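Workshop notebook - Skuvdale port
3 min read

November, late afternoon

Picking up where I left off before lunch, with the hitch on the ferry. For anyone reading this who hasn't had the pleasure: you step off the ferry at Skuvdale harbor, the camera swings toward the market, and the game stops dead just long enough to make you think you've broken something. It's fine on the desktop machine and awful on the Jekia, and it has been that way since we turned on the autumn trees.

I spent the morning sure it was the trees. I was so sure that I pulled every last one of them out of the harbor and took the ferry ride again, and there it was, the same hitch, now with a lovely clear view of the hills. So I owe the trees an apology, and I've put them all back. (If you see a birch standing in the water by the second pier, that one's mine, please nudge it over.)
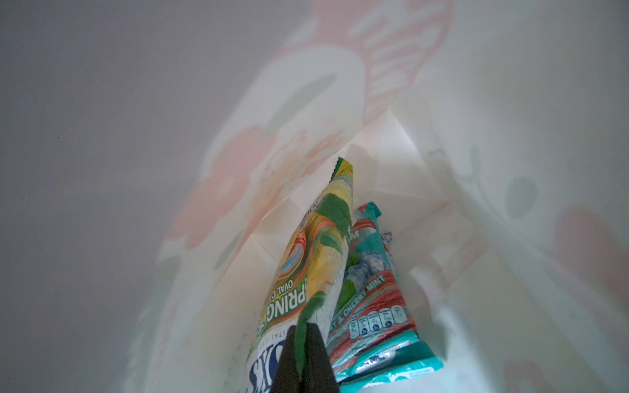
Snack packets, bottom of the bag.

After that I did what I should have done first and took a proper capture with Wainwright. The spike comes right as the camera turns, and inside it we're making 1,793 separate material lookups in a single go. Most of those are the market stalls. Every apple, every jar, every little folded cloth asks for its own copy of a material that's the same as its neighbor's, give or take a tint. I remember when we did that, too. We wanted to be able to repaint one apple without touching the others, and it seemed like such a friendly idea back when the market was a single table.

Tried so far:

- Moved the lookups to the ferry ride itself, while the player is sitting down. The hitch goes away at the harbor and turns up in the middle of the lake, where the water freezes solid for a moment. Worse, if anything - at least on land there's something to look at.
- Spread them over the ride a few at a time. Much better. Smooth to the eye on the Jekia, though Wainwright still shows a bump when the gulls come in.
- Merged the apples into one shared material with the tint stored per item. Smooth, and the bump is smaller, but all the apples came out green. Haven't found out why. Suspect the tint is being read before it's been filled in.

I'd like to keep the last two together and drop the first. The green apples are a bug I can live with for a day. The frozen lake I can't.
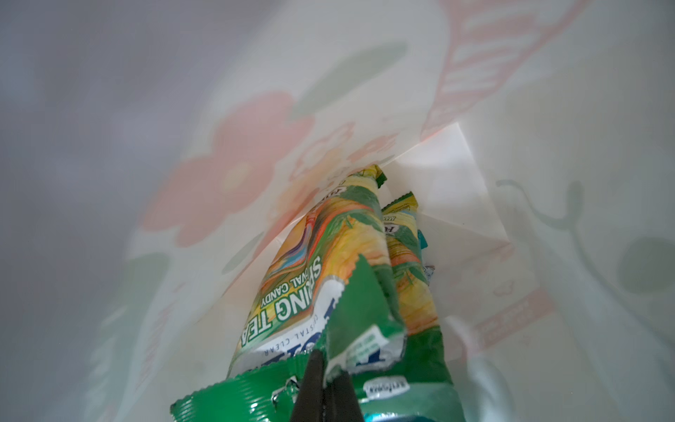

The other thing the capture showed me, and it's a bit embarrassing, is that we load the market's nighttime lanterns at noon. They're hidden, so you never see them, but they're all there in memory with their little flames going. Turning them off before dusk ought to be a simple check against the clock. I've left a note in the harbor script where I think it belongs, and I'd be grateful if whoever knows the clock code better than I do would look it over before it goes in, as I have a history with that clock.

Memory at the harbor with lanterns off and apples merged leaves us comfortably under where we were. I haven't tried it with a long save yet. The old save from the spring playtest has almost 4,000 placed items in it, mostly fences, and I want to see that one step off the ferry before I call anything done.
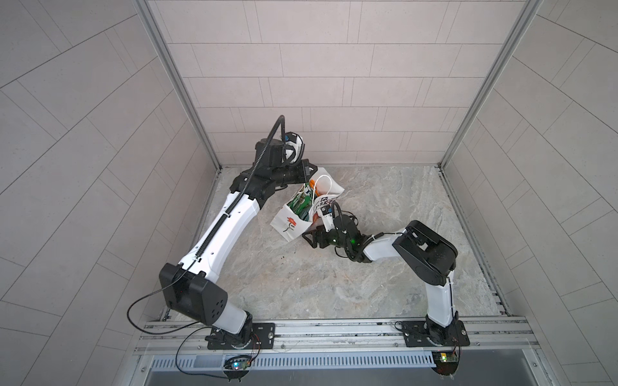

On to the bathhouse, which I promised to look at this week and have been putting off in favor of apples. The room is the right size now and the steam is very nice, but the walls still have the placeholder checkerboard, and with the steam over it you feel like you're bathing inside a chessboard. What I'd like is the light gray tile in the photo, rectangular, in staggered rows with thin grout lines, and the same tile carried around onto the side walls. The grout wants to stay thin or it'll shimmer on the small screen. For the floor I'm happy to go with something like the gray marbled one there, with the soft white and beige veins, provided we can blur the veins a touch under the steam. Both should be plain shared materials from the start. No tints per tile, please, however friendly it seems.

Nornum wants a build they can hand around inside their office, and they've asked twice now whether the ferry is fixed. I'm going to say it's getting there.

Left to do:

- green apples
- lantern check, second pair of eyes
- spring save on the Jekia
- tile sample for the bathhouse, one wall only
- move the birch

Recent entries
Gulls, and why there are so many of them
Rain on the menu screen
Jekia battery notes, part 2
Getting Wainwright to talk to the old build machine
Fence snapping, third attempt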